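Besness Food Assembly Cell, Two-Finger Configuration
Equipment and Planning Information

The Besness cell is supplied to institutional kitchens and training centers that intend to automate the assembly of sandwiches and burgers. Each order covers the arm, a two-finger gripper, the control cabinet and a starter set of clear ingredient organizers. Work tables and trays are purchased separately.

Item number: 2636
Fingers per gripper: 2
Table space required: 54 inches, measured along the long side
List price, spare finger set: $1,272

Budgeting

Purchasers should plan for the cell and its first year of service as one request. Installation at the customer's site is quoted after a review of the floor plan – power, drainage and access for cleaning are all considered. Finger sets are treated as consumable parts and should appear under operating costs. Kitchens that handle both raw and cooked items must order a separate finger set for each.

Lead time

Orders are built at the Seledthorpe works and ship in the order received. Requests for delivery before the end of the calendar year must reach the sales office by the first business day of December. The Kunavham control software is licensed per cell and renewed each year.

Inquiries

Written requests for quotation may be addressed to Chukwuemeka Etim, Equipment Planning, Aliyu Kitchen Systems. Prices on this page were last revised 2019-03-29.
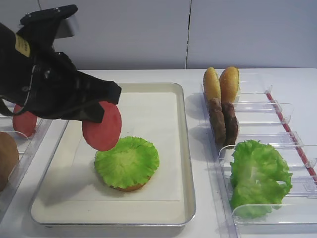 Two-finger gripper placing tomato during burger assembly, with ingredients in clear organizers.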